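Table Reset Club: Your Questions Answered
Everything people ask us at Solammont before their first evening of clearing, folding and putting away

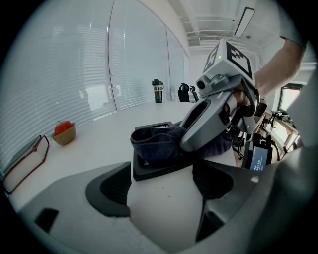
How long should it take to clear a table?

Fifteen minutes is plenty for a table that gets used every day. If yours has become the place where mail, schoolbooks and sweaters pile up, give it an hour the first time and then go back to fifteen minutes each evening.

What do I bring to the first meeting?

Bring one tray, one cloth and a handful of things that live on your table at home. Real things, please! A half-read book, the fruit bowl, the charger you always trip over. Annelies Desmet runs the beginners' corner and she has spare trays in three sizes if you don't own one yet.

Why are you all so crazy about trays?

A tray gives small stuff a border. Keys, glasses and a folded napkin sitting loose look like a mess, and the same things on a tray look like you meant it. Plus you can pick up the whole lot and move it when dinner's ready (my favorite part, every single time). Go for one with raised edges so pens don't roll off.

Which color works best?

Dark trays hide scratches and pale ones show crumbs, so it depends on which of those bothers you more. I have black at home and love it.

Do I have to fold the cloth a certain way?

We teach two folds. The quarter fold is for flat trays: corners to corners, then again, fold facing you. The long roll is for baskets and drawers. Lieven Declercq has a third one involving a twist that he will happily show you if you have the patience. Thick cotton springs open, so press it down with your palm for a few seconds.

Can I leave fruit out on the table?

Sure, in a bowl that fits it. Apples keep longer in the fridge, but a couple out on the table get eaten, and that's what you want. Check underneath them every few days and keep bananas somewhere else.

Where do books go?

Books you're reading now can stay, closed, flat, one per person. Finished ones go back on the shelf the same evening. Our swap shelf at Geerts is up to 2,119 titles and takes paperbacks and hardcovers, no magazines.

What do you use to wipe down a white surface?

Warm water with a drop of dish soap on a soft cloth, then a dry one right after. For ink, try a little rubbing alcohol on a hidden spot first. Skip the scouring powder, it dulls the finish.

Is there a fee?

Meetings are free. The printed folding guide costs whatever you'd like to put in the jar, and we had 1,000 copies made in January, so take one for your sister too.

Can kids come?

Please do bring them! Six and up is a good age. They're terrific at sorting and they love a timer.

Who do I write to if my question isn't here?

Leave a note for Godelieve Smits at the front desk, or catch any of us after seven in the evening.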